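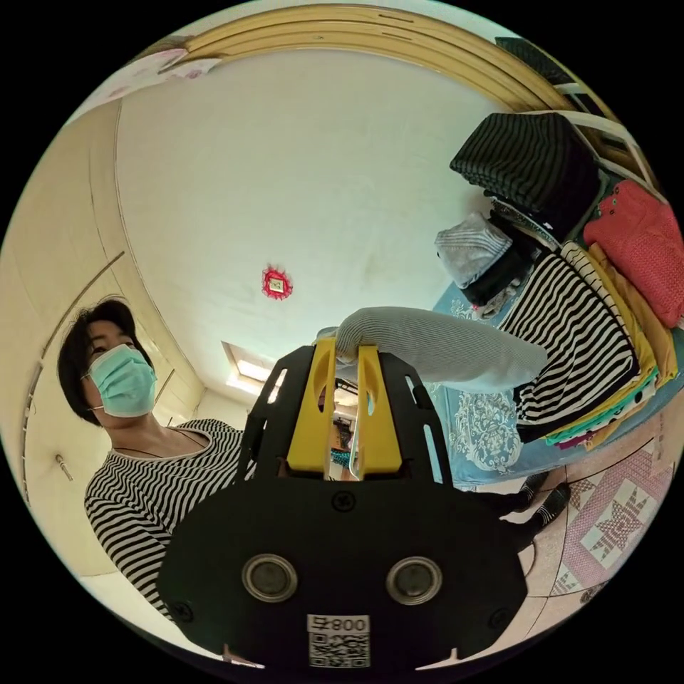

Clusolier Project: Teaching Robots to Handle Clothes from Hand-Held Gripper Recordings
Progress report to the Florkatcombe Fund
May 7, 2020

Dear friends at the Fund,

Thank you for your patience with this one. The last letter you had from us was in January, when we were still arguing over the shape of the fingers and had very little to show you, so it is a real pleasure to sit down and write a report with some results in it. I will try to keep to the headings you asked for, though those of you who have read my reports before will know that I wander.

Where we are

You will remember the question we set out with. We wanted to know whether a robot arm could learn to handle soft household things, clothes above all, from recordings made by people in ordinary rooms, with no robot present. The person holds the gripper in the hand, works through a pile of clothes with it, and the camera on the gripper records what the fingers are doing and what the cloth is doing in reply. Later on we train a model (we call ours Oka) on those recordings and ask it to drive a gripper of the same shape on our arm in the lab.

The recording side is now in good order. We have over 1000 usable episodes, an episode being one garment taken from wherever it lay and put down again somewhere sensible. Most were made in bedrooms, beside beds and wardrobes, with the clothes the household already had. I had worried that people would tidy up too much before they started, and a few did, but we have asked everyone to leave bedspreads, mats and chairs wherever they usually are, and the rooms in the later recordings vary a great deal more than the ones we made in the fall.

Collecting stopped for a stretch this spring, as you would expect. It has started again with masks on, one household at a time, and the grippers are wiped down between visits. It is slower, but I would not call it a hardship, and the quality of the recordings has gone up a bit. I suspect people simply have more time to be careful.

The gripper

The fingers are the part I am happiest about. The old pair was stiff and flat and would pick up a folded shirt nicely, but a single layer of thin cloth slid right out. The new fingers are yellow, with a long oval opening down the middle, and they bend a little as they close. A sleeve or the edge of a T-shirt stays put now with quite a light squeeze. The perforated rails on either side were an afterthought — we wanted to be able to move the fingers forward or back without making new parts each time — and they have saved us weeks.

Every unit has a number and a QR code on its base plate, which sounds like a small thing. It has made the bookkeeping so much easier! In the winter we lost the better part of a week working out which recordings had come from a gripper with a loose screw. Now we scan the label at the start of a session and the answer is in the log.

What we found

For this period we compared 2 versions of the model. The first was trained on all the recordings just as they came. The second was trained on the same recordings, but with extra weight given to the short moments when the fingers close on the cloth and the garment begins to lift. Our hunch was that those moments carry most of what the robot needs to know, and that the long, calm stretches of carrying were drowning them out.

We ran 50 trials of each version on the lab arm, using garments that appear in none of the recordings. The second version was clearly better at taking one garment off a stack without dragging its neighbor along, and it was better at starting over after a poor first grasp. It was no better at folding. I had hoped it would be, and I am a little disappointed, but folding seems to depend on knowing where the far edge of the cloth has gone, and a camera looking out between the fingers often has no view of that edge at all.

Stripes gave us more trouble than anything else. When two striped garments lie against each other, and more so when the person recording is wearing stripes too, the model is inclined to treat the whole lot as one piece of cloth. In January we put this down to the lighting. We no longer think so, as it happens in bright rooms as well. Plain knits, even heavy ones, are fine. We are now adding many more striped and patterned clothes to the sessions, and we are asking people to stack them next to each other on purpose.

The wide lens is the other thing I should mention. It takes in nearly the whole room, ceiling and door frame included, and bends all of it. At first we cropped the picture down hard to get rid of the curve. Putting the full view back helped the model keep track of where the bed was while the hand was turning, so we have kept it and live with the bending.

What has not gone well

The shipment of spare camera mounts from Hanrahan is still held up, and we have had to share what we have between households. One batch of recordings was unusable because the clock on the gripper had drifted, which was our own mistake and is now checked before each visit. And the write-up of the method is behind. I have most of a draft, but the section on grasp weighting needs another go before I would let you see it.

The next 4 months

We would like to keep collecting through the summer, with more patterned clothes and more thin fabrics, and to try a second camera on the wrist of the lab arm to see whether that helps with folding. If it does, we will need to think about whether the hand-held unit should carry one too. I am wary of this because the people who do the recording tell us it is already as heavy as they would like by the end of a session.

The spending is close to the plan. Travel is well under, for obvious reasons, and we would like your permission to move what is left of it into parts, chiefly more sets of fingers, as the tips wear smooth with use and we have been replacing them sooner than we budgeted for. A short request is attached with the accounts.

I would be very glad to show you the arm at work over a video call whenever it suits you. It is slow, and it still makes a muddle of socks, but it is good company on a quiet afternoon and I think you would enjoy seeing it.

With warm thanks from all of us,

The Clusolier project lead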